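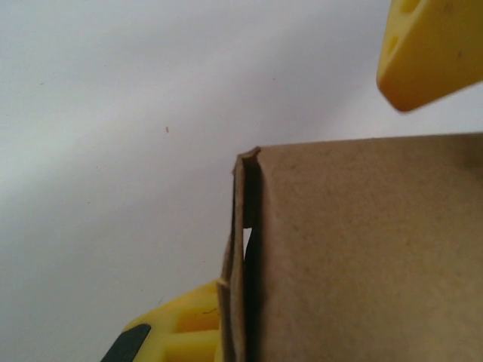
Anežka Štěpánek
Community member, Packing and Shipping

Side flap on small cartons won't stay flush

I pack small spare parts in plain brown corrugated cartons, bought flat from Skindwood in lots of 1000. On part of the current lot the side flap stands away from the panel next to it after folding. The gap is dark and narrow, and it runs down from the top corner. Pressing the flap closes it for a moment, then it springs back.

The cartons are stored flat on a shelf. Score lines look normal to me. Contents are light, so bulging from inside can be ruled out. The previous lot, opened in June, folded without trouble. 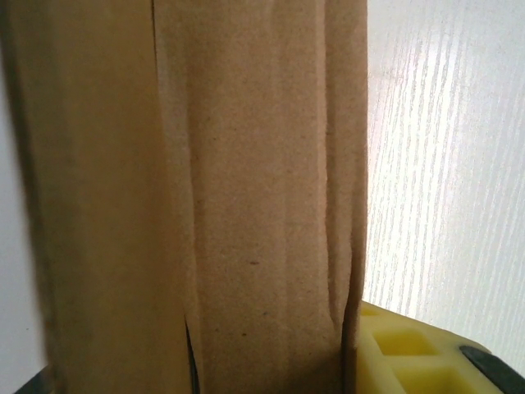
I have tried folding the flap past its final position before assembly. That helps on most of them, but the outer paper starts to wrinkle next to the crease. Is this a fault in the board or in how I fold it? I would prefer not to tape every side.

Sydorenko

Probably the score is too shallow. When the crease isn't pressed deep enough, the inner liner resists the fold and pushes the flap back out. Check the inside of the fold. A good score leaves a clean bead along its whole length. If the bead fades out partway, the fault is in the crease.

Overfolding is the right idea, but do it slowly and against a straight edge. Hold a steel ruler on the score, bring the flap up to 90 degrees, release, then take it to 180. Wrinkles parallel to the crease mean the board is bending beside the score.
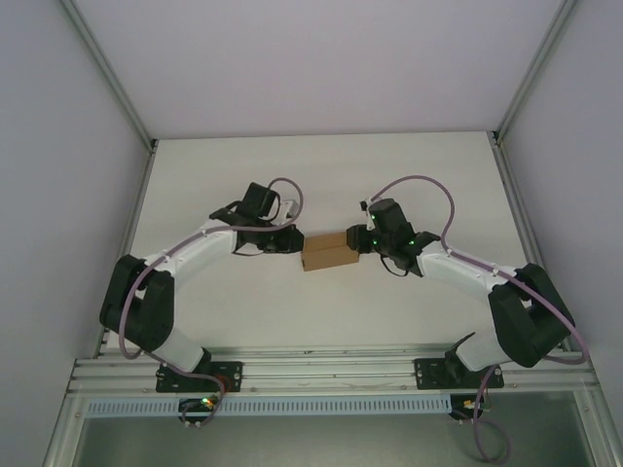
Support both ends of the carton when you close it. If only one end is held, the body twists out of square and the flap on the free side opens again. Square it first, then close the bottom, then the top.

Also check moisture. Very dry board is stiff and cracks at the fold. Leave a few flat blanks in the packing room overnight and compare them with blanks straight from the shelf.

Gradis

just use a glue dot. works for me

Anežka Štěpánek

The bead does fade out near the top corner on the bad ones. Ruler method is better, less wrinkling. I set aside 51 blanks and have written to the supplier.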